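Taming the junk drawer paper pile

I have a drawer in my kitchen that used to eat paper. Warranty cards, the vet's number, punch cards for the sandwich place, three different pharmacy cards (why three?), all of it sliding around under the takeout menus. Last May I finally got fed up and dumped the whole thing on the floor, and I've kept it under control ever since with a pretty lazy system.

First, sort standing up. If I sit down I start reading old receipts and then it's dinner time! I make one pile to keep, one to shred, and one for things that belong to somebody else in the house. Appliance receipts stay until the warranty runs out. Grocery receipts go right away.

Small stuff goes in sleeves. Anything the size of a credit card or a business card gets tucked into a little holder with pockets, and that lives at the front of the drawer so I can grab it on my way out. Bigger papers go in a Grideck folder I bought for 2 dollars at the Aryee closeout store – ugly color, great folder.
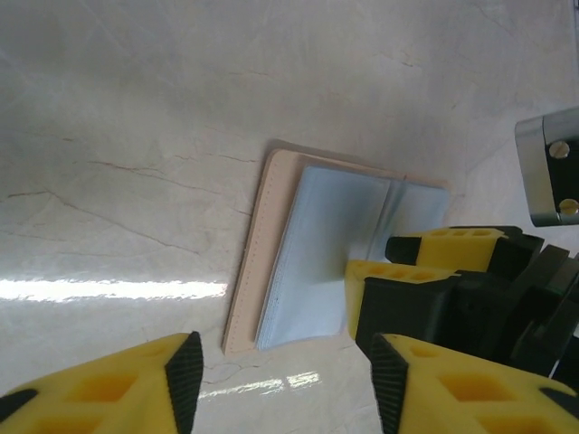 How do you get sticky gunk off plastic sleeves?
A drop of dish soap in lukewarm water on a soft cloth, then wipe them dry and leave them open overnight. Take the cards out first, and skip nail polish remover, it can cloud the plastic.

Thermal receipts are the other headache. They fade, and they fade faster in a warm drawer next to the stove (ask me about my Plirnance toaster oven, 80 dollars and a blank slip of paper to show for it). Now I snap a picture of the receipt with my phone the day I buy the thing, and write the store and the price on the front of the manual in ballpoint.

Thursday is trash night here, so that's when I go through the drawer. Five minutes, tops. I pull out expired coupons, toss dead pens, and wipe the crumbs out of the corners – how do crumbs get in there?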